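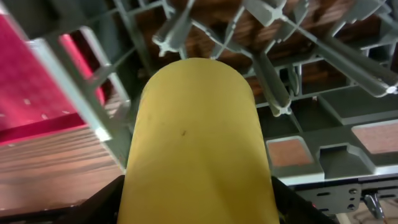

A rack is a rack, Birutė Kütt told me when I said I was writing this: if the cup comes out clean, the position of the cup is of no interest. I have heard the same view from several people who load dishwashers daily, and I disagree with it on mechanical grounds.

Kitchen > Opinion > Racks and Loading

Most arguments about loading concern order: plates at the back, cups above, knives down or up. The rack itself gets little attention. It is treated as a neutral surface, when it decides most of the result before the door is closed.

Consider the plastic open-lattice basket with upright tines. The lattice has two jobs. It carries the load, and it lets water pass in both directions. These two jobs compete. Thick ribs carry more and block more. Thin ribs pass water well but flex under a full load, and a flexing rack lets items lean into each other. Where two rims touch, the spray does not reach, and a ring of residue is left at the contact point.

The tines are the weaker part of most designs. A tine should hold an item at an angle and touch it in as few places as possible. A cross-shaped section does this better than a round one of the same width, as it is stiffer for the same amount of plastic and meets the item along narrow edges. The drawback is that the grooves between the arms hold food particles and have to be brushed out by hand.

Spacing is a separate problem. A pitch of 40 mm suits shallow plates and very little else. A bowl set on that pitch either rides on top of the tines or tips into its neighbor. I kept notes through September on a Silano basket and a Grisico basket, 71 loads in all, and the failures were nearly always bowls. Cups came second. Plates hardly appeared in the notes.

My position is that household racks should be sold by pitch and tine height, in plain figures on the box, and that buyers should measure their dishes first. Caterers already work this way. Tania Weerakoon manages over 400 covers on a busy day at Damthorpe and will not accept a basket without a drawing. A household with 50 pieces of tableware has less at stake, but the geometry is the same.

Until then, the practical course is to load fewer bowls per cycle, leave one empty row between deep items, and place every item with its open side down and tilted – a level base holds a pool of water however good the drying stage is. A rack with a bent or broken tine should be replaced, as the adjacent rows take the displaced load.

Comments (3)

Saulius Mets
The pitch point is correct. You leave out that the tines soften with age. Mine lean after a few years and the spacing on the box would mean nothing by then.

Fumiko Minami
I wash bowls by hand and use the rack for draining only. Same trouble with the grooves. An old toothbrush works.

Agnese Juška
Does the empty row apply to the Kļaviņa baskets too? Theirs are wider at the sides than in the middle.

Contact | © Racks and Loading | Back to top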